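Fovik Records Services, Ambridge office

**Position: Parish and Township Records Transcriber (part-time, fixed term)**

Fovik is hiring transcribers for the Simivton township ledgers, a run of handwritten tax, road and burial registers held at the Ambridge office. The work consists of reading scanned pages, keying the entries into a fixed-field table and marking doubtful readings for review. The term is 38 weeks, beginning in January. There are 2 openings.

## Background

The ledgers were kept by a long series of township clerks, and the handwriting varies accordingly. Early volumes use a narrow slanted hand with heavy abbreviation. Later volumes are easier to read but less consistent in layout, and several change their column order partway through. The Mancuso index, a card file of surnames compiled from the same registers, is used as a cross-check. It contains errors of its own and does not override the page.

Transcription is done at shared tables. Pages are worked from the screen, with printed copies available for difficult passages.

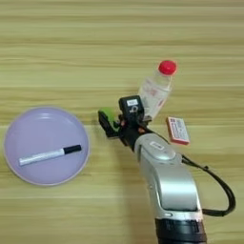 ## Duties

- Transcribe entries line by line, keeping original spelling, capitals and punctuation.
- Expand abbreviations only in the column provided for that purpose.
- Enter dates as written in one field and in standard form in the next.
- Record deletions, insertions and marginal notes using the project codes.
- Compare completed pages against a second transcriber's version and resolve differences. Unresolved differences go to the senior reader.
- Keep food away from the reading tables. Water in a closed bottle is allowed at the work tables, where only scans and printed copies are used.

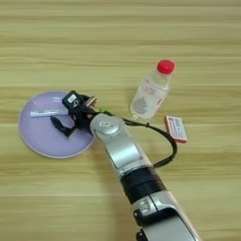
## Requirements

Applicants must be able to read nineteenth-century American handwriting at a steady pace. A degree is not required. Previous work with deeds, census schedules, church registers or family papers is useful, and so is a working knowledge of old weights, measures and land terms. Typing speed is less important than a low error rate.

The position requires long periods of close reading. Screens can be raised, lowered or enlarged, and the table height can be changed on request. Applicants who use magnification software should say so in the application so that it can be installed before the start date.

## Hours and conditions

The schedule is 16 hours per week, worked on site in shifts of four hours. Shifts may be paired on the same day with a break between them. Remote work is not offered for this project, as the scans are held under an agreement that limits them to the Ambridge network.

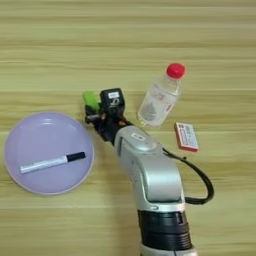

Pay is hourly and is set at the Fovik transcriber rate, which will be stated in writing before the interview. Paid training takes up the first 2 weeks and covers the project codes, the table format and the most common clerks' hands. Trainees work on pages that have already been transcribed, so that results can be compared directly with an accepted version.

Accuracy is measured by field. A wrong surname and a wrong acreage each count as one error, while a reading properly marked as doubtful does not count. Transcribers are asked to use the doubtful code freely in the early months – guesses entered as firm readings are much harder to find later.

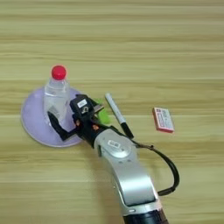

The finished tables will be joined to the Simivton map sheets by lot number. Transcribers do not carry out this step, but they should understand that a missing or altered lot number removes the entry from the map. Lot numbers are therefore checked twice, including those struck out by the clerk.

## How to apply

Send the following to the Ambridge office by mail or in person:

1. A letter of no more than one page describing relevant reading or transcription experience.
2. A list of any shifts you are unable to work.
3. A completed sample sheet. The sheet may be collected at the front desk and has a short passage from a road register, with instructions on the back.

Do not correct the clerk's spelling on the sample sheet. Submissions with silent corrections will be returned without an interview.

Posted 08/08/2025. Applications are read in order of receipt, and the posting will be withdrawn when both openings have been filled.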